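Why Does Wood Have Stripes?

Look at a wooden table, a floorboard or a pencil that has lost its paint. You will probably see lines running through it. These lines are called grain, and they come from the way a tree grows.

A tree gets wider every year. Just under the bark there is a thin layer that makes new wood. In spring, when there is plenty of water, many trees grow fast and the new wood is pale. In late summer they grow more slowly, and the wood is darker and harder. One pale band and one dark band make one year. In January, in cold places, the tree is resting and makes no new wood at all.

If you cut straight across a trunk, the bands look like rings. If you cut along the trunk to make a board, the same bands look like long streaks.
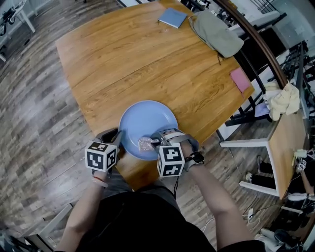

UIBO, Thu 11 July – The light and dark streaks on a tabletop are bands like these, seen from the side. The color of wood depends mostly on the kind of tree. Maple is pale, walnut is brown and cherry slowly turns redder as it gets older.

Margus Tamošiūnaitė works at the Soser sawmill. He has counted the rings on an oak stump near the mill and got to 300.

"You need a sharp pencil and a lot of time," he says. "I put a dot on every tenth ring so I don't lose my place."

Rings can also tell you about the weather. A wide ring often means a good year for growing. A very thin one may mean a dry year – or that bigger trees nearby were taking most of the light.

You don't have to cut down a tree to see its rings. Scientists can use a hollow drill to take out a thin stick of wood, called a core, and count the bands on that.

Words to know
Grain: the pattern of lines in wood
Core: a thin stick of wood taken from a tree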